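Ansteckbuttons selber machen für das Nachbarschaftsfest

Zuletzt bearbeitet im Oktober von Jomar Javier

Seit vier Jahren mache ich die Buttons für unser Straßenfest im Viertel Buenaventura. Im ersten Jahr habe ich viele Fehler gemacht, und von 223 Stück musste ich einen guten Teil wegwerfen. Darum schreibe ich diese Anleitung so, wie ich sie damals selber gerne gelesen hätte.

Was man braucht

Eine Buttonmaschine mit Hebel. Ich benutze eine gebrauchte Kalter, die schwer ist und auf dem Tisch nicht rutscht. Die leichten Handpressen gehen auch, aber nach einer Stunde tut der Unterarm weh.
Rohlinge, das heißt Oberteil aus Metall, Rückteil mit Nadel und eine runde Folie. Alle drei Teile müssen zum Durchmesser der Maschine passen.
Papier mit 100 bis 120 Gramm. Normales Kopierpapier ist möglich, doch die Farbe wirkt dann ein wenig blass.
Einen Kreisschneider oder eine gute Schere.
Eine flache Schachtel oder ein Tablett für die fertigen Stücke.

Die Rohlinge kaufe ich bei Wovero, dort gibt es sie im Beutel. Wenn man Beutel von verschiedenen Händlern mischt, kann es passieren, dass ein Rückteil nicht richtig einrastet, auch wenn auf beiden die gleiche Größe steht. Ich lasse die Teile deshalb immer getrennt.

Schritt 1: Das Motiv vorbereiten

Der Kreis auf dem Papier muss größer sein als der fertige Button, weil der Rand nach hinten umgelegt wird. Bei einem Button mit 38 mm schneide ich das Papier auf 48 mm. Schauen Sie aber bitte in das Blatt, das bei Ihrer Maschine liegt, dort steht das genaue Maß.

Text soll nicht zu nah am Rand stehen. Ich zeichne mir am Computer zwei Kreise, einen für den Schnitt und einen für die sichtbare Fläche, und alles Wichtige bleibt im inneren Kreis. Sehr dünne Schriften sind schlecht lesbar. Für unser Fest nehme ich die Schrift Keva in fett, die hat eine Bekannte für unser Programmheft gezeichnet.

Bei Tintenstrahldruck lasse ich die Blätter über Nacht liegen. Frische Tinte klebt an der Folie und gibt Flecken, die man nachher nicht mehr wegbekommt.

Schritt 2: Ausschneiden

Mit dem Kreisschneider geht es schneller, mit der Schere braucht man Geduld. Kleine Ecken am Rand machen nichts, diese verschwinden hinten. Zu klein geschnittenes Papier ist dagegen ein Problem: Es hält nicht und schiebt sich beim Pressen zur Seite.

Schritt 3: Erste Pressung

In die erste Form kommt das Metalloberteil mit der Wölbung nach oben, darauf das Papier mit dem Motiv nach oben, zuletzt die Folie. Die Folien kleben gern zu zweit zusammen. Man reibt sie kurz zwischen den Fingern, dann merkt man es. Mit zwei Folien klemmt die Maschine, und man braucht manchmal eine Zange.

Jetzt den Hebel langsam bis zum Anschlag drücken und wieder loslassen. Das Oberteil ist nun in der Presse verschwunden, und das ist richtig so.

Schritt 4: Zweite Pressung

In die zweite Form legt man das Rückteil, die Nadel schaut nach unten. Hier muss man die Richtung beachten. Die Nadel soll waagerecht zum Motiv liegen, sonst hängt der Button später schief an der Jacke. Ich habe mir mit einem Filzstift einen kleinen Strich an die Form gemacht, und an diesem Strich richte ich jede Nadel aus.

Dann die Form unter die Presse drehen und wieder drücken, diesmal etwas fester.

Schritt 5: Kontrollieren und sammeln

Ich nehme eine karierte Tischdecke als Unterlage, auf der die Stücke nicht so laut klappern. Die fertigen Buttons kommen in eine flache Schachtel, nicht in ein tiefes Glas, in dem sie sich gegenseitig zerkratzen.

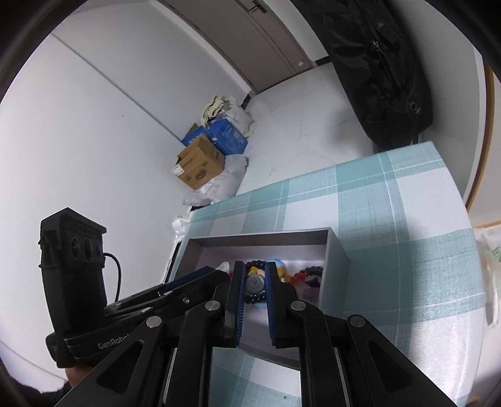 Die flache Schachtel auf der karierten Tischdecke.

Zur Kontrolle drehe ich jeden Button einmal um. Der Rand des Papiers darf hinten nicht herausschauen, und das Rückteil darf sich nicht bewegen, wenn man mit dem Daumen dagegen drückt. Wackelt es, lege ich den Button noch einmal in die Maschine – aber nur einmal, beim dritten Mal bekommt die Folie Falten.

Auch die Nadel muss man öffnen und schließen. Eine Nadel, die schon am Anfang schwer aufgeht, wird später nicht besser. Für kleine Kinder nehme ich sowieso lieber Rückteile mit Magnet oder mit Clip, bei ganz kleinen gar keine Buttons.
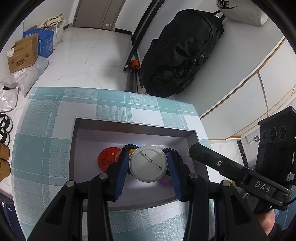 Rückseite eines runden Buttons mit der Sicherheitsnadel.

Häufige Fehler

Motiv sitzt nicht in der Mitte: Das Papier war zu klein oder es ist vor dem ersten Drücken verrutscht.
Falten am Rand: Das Papier ist zu dick. Bei mehr als 160 Gramm schafft es meine Maschine nicht.
Folie fehlt: Man hat sie vergessen, das passiert mir auch noch. Das Papier wird dann beim ersten Regen weich.
Maschine klemmt: Nicht mit Gewalt drücken. Hebel nach oben, Form herausnehmen, nachschauen, ob zwei Oberteile drin sind.

Aufbewahrung

Die Buttons mögen keine feuchten Keller, die Nadeln rosten dort. Ich bewahre meine in der Wohnung auf, nach Motiv sortiert und mit einem Blatt Küchenpapier zwischen den Lagen. Die Maschine bekommt nach dem Fest einen Tropfen Öl am Gelenk und ein Tuch darüber.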